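Speaker notes – "The arm that wouldn't let go"
November
By the Stilholm bench team

Right, start before the title slide settles. Ask who's had a robot stop dead in front of a visitor. Wait for the groans.

Our fault looked tiny. The Zenex gripper would close on a packet, lift, and then every so often refuse to open. No error on the screen, no beep, just an arm hanging on to a bag of crisps like it had paid for it. We ran 2000 picks and got 57 of these. I thought it was the packets. I was very sure it was the packets (pause here, let them laugh at me).

Next three slides go up together. Don't talk over them straight away, people like to look.

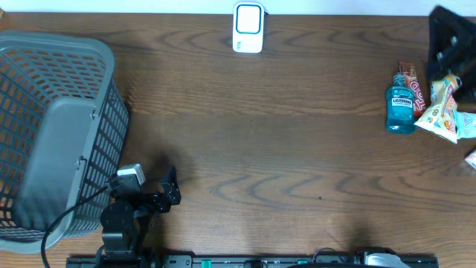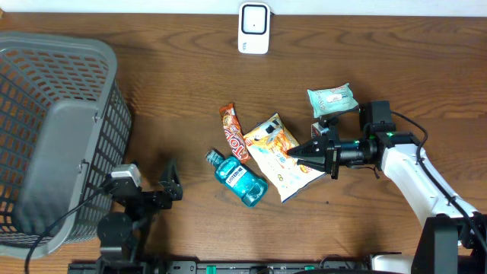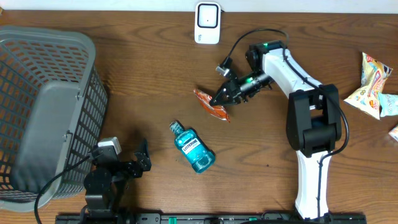
The bench at work: shopping items on the table, basket on the left, Listerine bottle in all three.

OK, so what was it? The open command was being sent while the close was still finishing. Most of the time the controller queued it. Now and then it threw it away, and the log still said "done". That's the bit that annoys me – the log told us everything was fine, so we spent 16 days swapping finger pads.

Then the safety part. Slow down for this. One of us reached in to pull a stuck packet out by hand. The arm had been paused from the software, and we'd all got used to calling that "off". It wasn't off. The missing open command got sent again, the fingers sprang apart and the wrist moved on to its next point. A bruised knuckle, thank goodness, and a very quiet lunch.

What we changed: hit the stop button before any hand goes near, every time, even for a crisp packet. The gripper now has to report its finger position before the log can say "done". If it doesn't open within 200 milliseconds, the whole job halts and shouts at you.

If there's time, tell the Ikeda story, where the same thing happened on a different controller and we spotted it before tea.

Someone will ask whether we've seen it since the fix. No, but we haven't repeated the full run yet, so say that plainly.

Recent talks
Fillard cell: why the belt kept creeping
Stop buttons and where to put them
Reading a log that lies to you
Cable wear on small arms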